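Lab Handout 4: Comparing Two Grippers on the Drawer Task
Robot Manipulation, Narnada Engineering Program
Revised August 3, 2021

Read this before you log in to the simulator. It assumes you have finished Handout 3 and can start an arm, reset a scene and save a run log.

4.1 Purpose

You will run the same task with two end effectors and report which one you would mount for work close to furniture. The task is to pick a red block off the floor panel and release it inside an open drawer of the cabinet. The arm, the controller and the wrist camera stay the same throughout. Only the gripper model changes.

4.2 The two grippers

Gripper A is the Trerkwood linkage gripper. Its fingers are driven through side linkages and the tips swing through an arc as they close, so the height of the tips changes with the opening. A grasp pose that is correct with the fingers wide is too high or too low once they meet.

Gripper B is the Drinedwood parallel gripper. The pads travel in a straight line and tip height is constant. The body is wider, and it reaches the drawer rim sooner on a low approach.

4.3 Controller settings

Use the Arnardóttir position controller with the default gains. Set the control rate to 50 Hz. Do not tune gains between grippers. If one of them oscillates on contact, record it and go on.

Cap each episode at 3,000 control steps. An episode that reaches the cap counts as a failure, even if the block is in the fingers at that point.

4.4 Procedure

Load the scene and check that the drawer is open and the fingers are spread before the first step.
Run 50 episodes with Gripper A. Keep the seed file.
Swap the gripper model and run the same seeds with Gripper B.
For each episode log the grasp result, the release result, the number of steps and any contact between the gripper body and the cabinet.

Label failures by stage: approach, closing, transfer, release. A block that slips out during closing is a closing failure, whatever happens to it afterward.

4.5 Wrist camera

With the view from above the fingers, shadows on the white panel can be mistaken for edges of an object. Threshold on hue first and use brightness only to refine the outline. A red block inside the drawer is darker than one out on the panel, so a single brightness cutoff will not serve for both. Segment the two regions separately and discard detections in the drawer when choosing a grasp target.

4.6 Report

Hand in up to 4 pages, plots included. Give success rate per gripper, median steps for successful episodes and a table of failures by stage. State the tip offset you used for Gripper A and how you measured it. Reports without the seed file will be returned unmarked. The real-arm version of this lab is in September and uses your offsets from this one.
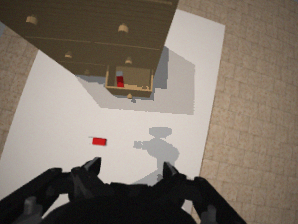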